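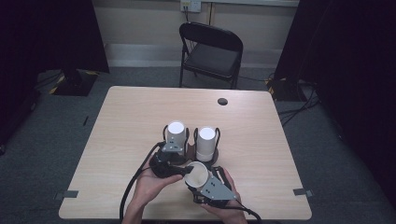

Page 3 of 204

Home Ask Browse Garden Kitchen Sign in

Can I start tomatoes and peppers in paper drinking cups?

Asked by Ffion Gittins, August 7, 2001

Hello everyone, and thank you in advance, because I know this is going to be a long one. My mother-in-law Myfanwy cleared out the old snack counter at the Closville swim club and came home with a carton of plain paper cups, the cold drink kind I think, and she has given the whole lot to me. I don't have the heart to say no. We are not a big party family! What I do have is a sunny back porch and a habit of starting far too many seedlings every year, and I'm tired of buying those little plastic six-packs that crack the minute you squeeze them.

So my question is, will paper cups hold up long enough for tomatoes and peppers? I'd be starting them indoors late in the winter and keeping them in the cups until it's safe to go out. I tried egg cartons once and they turned to mush and grew a gray fuzz, and I lost every one of my Velilora peppers, which I had saved from my own plants (I'm still sore about it). Also, can I plant the cup right in the ground? Myfanwy says yes. I have my doubts.

Reply from Abilio Urquijo

Yes, they work fine, I do it every year. Poke holes in the bottom with a nail. Don't plant the cup.
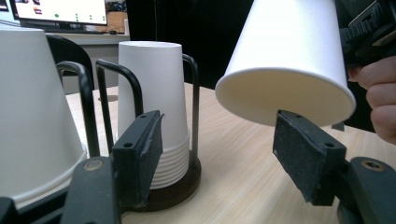 Reply from Stavros Vlachopoulos

Ffion, Abilio is right, but let me add a little, as I have been growing tomatoes this way since my kids were small and have made most of the mistakes already.

First find out what kind of cup you've got. Cold drink cups used to be waxed, and a lot of the newer ones have a thin plastic lining. Either will stand up to watering much better than an egg carton, and that same coating is why Myfanwy's idea won't work so well. The roots have a terrible time getting through it. I dug up a sulky plant one November and there was the cup, still in one piece, with the roots going around and around inside like yarn in a basket. Slit the side with scissors and peel it away at planting time. It takes a few seconds.

Make 3 holes in the bottom, pencil width, and set the cups close together in a dishpan or an old roasting pan so they hold each other up. Water from below: pour a little in the pan, let them drink, and tip out whatever is left after half an hour. Your gray fuzz was most likely from soil that stayed soggy with no air moving over it, so a small fan on low would do your peppers a world of good.

One more thing, write the variety on the cup in pencil. Ink fades in the sun, and I once gave my sister a whole row of cherry tomatoes she believed were beefsteaks. Good luck, and save me a Velilora seed or two if you get any to come back!

Contact us | Copyright 2001 Ledimport Community Help | Back to top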